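Mullora Community Rooms: guidance on cups, bottles and the drinks table. This thread replaces the notice issued to hirers last April and applies to all groups using the ground floor.

1/ The drinks table is shared by every group that books the rooms. In the course of a normal week it is used by the Etlow reading circle, the parents' morning, two language classes and the Wednesday sewing group. Each group is asked to leave it ready for the next.

2/ Reusable bottles and tumblers are welcome and are preferred to paper cups. Please write a surname on the base or on a strip of tape before bringing one in. First names alone have caused confusion, particularly in the language classes.

3/ Bottles left behind are kept on the shelf beside the office for 30 days. After that they are washed and offered to the Prirach swap stall. Milagros Correa at the front desk can open the office on request until 5 pm.

4/ We are not able to post lost bottles to their owners. A friend or relative may collect on your behalf if they can describe the item.

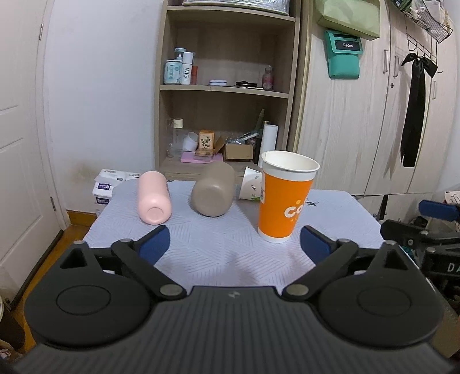 5/ Paper cups are bought centrally and paid for out of the hire fee. We ordered 3096 in the past year, and we should like that figure to fall. Groups which provide their own hot drinks, and arrive with printed cups from a café, are asked to take them away again. A tall orange and white cup of that sort does not nest with the small white ones with the leaf sprigs, and mixed stacks tend to topple in the cupboard. Bottles and tumblers may be laid on their sides on the quilted cloth, as with the pink one and the grey one, provided that the lids are closed and they have been emptied first.

6/ On the cloth itself. The pale blue quilted cover with the bee motif was made for the small table by Mercedes Huanca and should remain on it. It may be machine washed at 30 degrees. Please do not iron it - the stitched lines lose their shape.

7/ Spills of tea or coffee should be blotted with cold water straight away and reported at the desk. There is no charge for an honest stain. There is a charge for a cloth that has been put away damp, as we had to replace one in the upstairs room for that reason.

8/ A correction to the earlier notice, which stated that the kitchen urn holds 100 cups. That is the capacity of the old urn. The present one is smaller, and groups expecting a large attendance should ask for the second urn when they book.

9/ Used paper cups go in the lidded bin by the kitchen door. They should not be placed with the paper recycling, as our collection does not accept lined cups. Lids and sleeves are to be separated first. Sleeves may go in the paper recycling if they are clean.

10/ Several hirers have asked whether the rooms could keep a set of china mugs. Octavio Taipe has obtained a price for Lukáč stoneware, and the matter will be decided when the new shelving is in place. The present shelf is not strong enough to hold them.

11/ We have also been asked about water. Tap water in the kitchen is suitable for drinking and for filling bottles. The tap in the cleaning cupboard is not to be used for this purpose, even when there is a queue. Bottles with a capacity above 800 ml do not fit upright under the kitchen tap and are best filled from the jug.

12/ Children's groups may bring their own beakers and store them between sessions in the labelled crate under the stairs. The crate is emptied at the end of each term. Anything in it at that point is treated as lost property under post 3.

13/ Questions about the table, the cloth or the cups should be addressed to Lucero Carhuamaca in the bookings office. Questions about bins and collections should go to Gilberto Mosquera. Replies to this thread are read on weekday mornings only.

14/ Added following a reply: yes, flasks are covered by the same rules as bottles. Soup flasks should be rinsed in the kitchen sink and not in the cloakroom basins, which have narrow wastes and block easily.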